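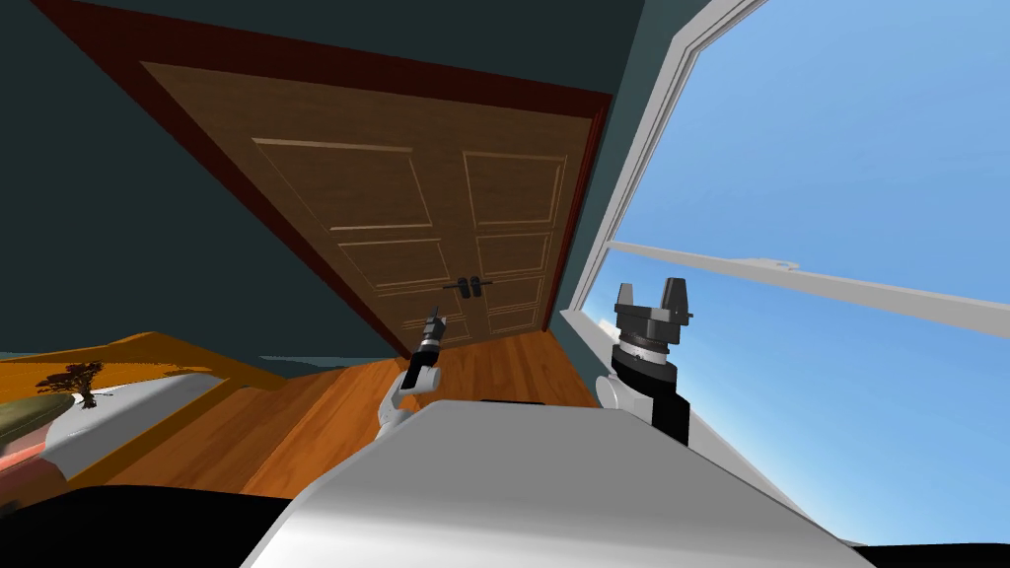

Olar Neighbourhood Forum is looking for residents to join the working group on the old Andrade school site

The council will decide next year what to do with the land and the hall. Before this, the Forum must send a written opinion on zoning, and we would like it to come from people who live near.

We need 6 residents for the group. You should live in Olar or Okik, as owner or tenant, and be able to come to 2 evening meetings in November. Knowledge of planning rules is welcome but not required. Persons who have a paid interest in the site can not take part.

The work is unpaid. Bus fares are given back against the ticket.

To apply, please write a short letter (maximum 2000 characters) about where you live and what you think of housing, sport or open space on the site. Give it to Rokeya Bandara at the Forum desk, or to Jahangir Seneviratne at the Okik library, latest November 10, 2022. Letters in other languages are also accepted.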